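Home Issues Submit Reviews About Log in

This site uses cookies to remember your reading settings. By carrying on you accept them. OK

Filed under: Hobby Studies / Miniature Painting / Open Notebook

4. Unfinished armies and the people who own them

So this is the part of the paper I was most looking forward to writing, and also the part where my own shelf gets dragged into it. I came to the question of stalled army projects the same way most painters do, with a half-primed box of infantry and a guilty conscience. What I wanted to know was pretty simple. When a wargamer stops painting an army, where do they stop, and what gets them going again?

I talked with 14 painters from two clubs, one in Avbridge and one in Nodden. Everybody had at least one army they called unfinished, and I let them decide what that word meant (more on that below, because wow, did they ever disagree). I sat down with each person twice, once in January and once after their club's spring campaign had wrapped up. The first chat was usually at the painting table with the models right there between us. The second was wherever we could grab a seat, and in one case that was a parked car outside the Nodden club while it poured.

I'd planned to use a proper questionnaire. It lasted two interviews. People would answer the first item, pick up a model to show me what they meant, and then we'd be off into forty minutes on whether you can shade yellow without making it look dirty. I kept the recordings and dropped the form.

4.1 Where the work stops

My guess going in was that people quit at the start, when the whole army is gray plastic and the pile looks endless. Wrong! Most of the armies I saw had stalled late. The armor was done, the trim was done, the weapons were mostly done, and then the bases sat there bare for a year.

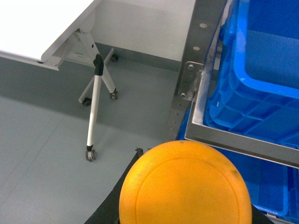
Bases came up so often that I went back through my notes and gave them their own code. One painter told me she doesn't think of the base as part of the model at all, it's more like washing the dishes after dinner. Another had bought three different kinds of tufts and a tub of texture paste and was waiting until he felt sure about the color of the dirt. He plays a game set on the desert moon of Zirnville, a homebrew campaign his club has been running for ages, and he said every time he settled on a shade of sand somebody else turned up with a better one.

The other late sticking point was varnish. I didn't expect so much fear around a spray can. Several people had a frosting story (that white haze you get when the air's too damp) and the story was nearly always about a centerpiece model, the one they'd put the most hours into. After that they'd just put off sealing anything. The models were fine to play with, but in their owners' heads the army was still open, and an open army seems to keep a person from starting the next one with a clear mind.

I should say I'm in this group. My own Marwat lancers have been one coat away from finished since before I started this project.

4.2 What "done" means

Here's where the two clubs split. In Avbridge there's a house rule that only painted models can go on the table for campaign games, and painted means three colors and a base. It's a low bar and people know it's low. What the rule does, as far as I can tell, is give everybody a public finish line, and they go past it or they don't, but they've crossed something. The Avbridge painters talked about "table done" and "really done" as two separate things and were pretty relaxed about the gap.
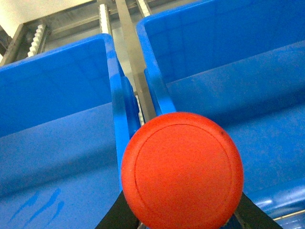

Figure 2. Ball and two blue bins.

Nodden has no such rule. You can field bare plastic if you want to, and plenty do. I figured this would make for happier painters, and for the newer folks I think it does. The older hands were harder on themselves, though. With no line drawn by the club they drew their own, and they kept moving it. One man had repainted the same squad of 15 shield-bearers twice because his highlights got better halfway through the army and the early ones started to bug him. He laughed about it, but he also hadn't played a game with them.

I don't want to push this too far. It's two clubs, and Avbridge also has more space and a later closing time, so people paint there on Monday nights with company. Company might matter more than the rule. I tried to pull these apart in the second round of talks and couldn't do it cleanly - the people who liked the rule were the same people who showed up on Mondays.

What I can say is how they described getting restarted, and there the two clubs sounded a lot alike. These were the triggers that came up in both places:

- A game on the calendar, with an opponent who'd be disappointed by a forfeit.

- A change of room. Moving house stopped painting cold for months, then a new desk set it off again, often within days of the boxes being unpacked.

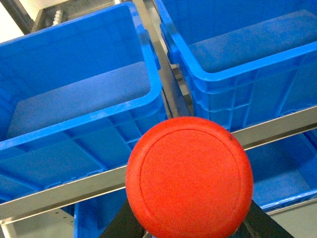 - A small side model in a totally different color scheme, painted badly on purpose.

That last one surprised me. I'd always treated side projects as the enemy, the thing that eats your army. But for a good number of these painters a weird little one-off was how they got their hands moving, and the main army came back out of the box soon after. Whether it would've come out anyway, I can't tell you.

4.3 Reading it back to the painters

Before I wrote any of this up I sent the draft around to everyone who'd taken part, and asked them to tell me where I'd gotten them wrong. Most of the notes were small. Someone wanted it on record that her washes were homemade. Someone else asked me to take out the name of his opponent. The longest reply was on the house rule, and I'm including it because it pushes against what I wrote in 4.2.

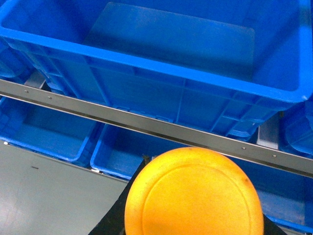 Naveed Jafri wrote back that I'd been too kind to the three-color rule. He said he'd watched it turn people into fast, bored painters who did the minimum the night before a game and never touched the models again, and that "table done" was mostly a polite name for giving up. In his view the repainting I'd worried over in Nodden was the healthier habit of the two, even if it looked worse on paper, since those painters were at least still looking at their own work.

I think he's partly right, and I went back to the recordings with that in mind. Of the Avbridge painters, the ones who'd stopped at the minimum did talk less about the models and more about the games. They didn't sound unhappy about it. One of them told me painting was the toll he paid to play, and he'd rather pay it quickly. So there may be two hobbies sharing a table here, and my question about unfinished armies only makes real sense for one of them. I pick that up again in section 5, where I get into how long people let an army sit before they sell it.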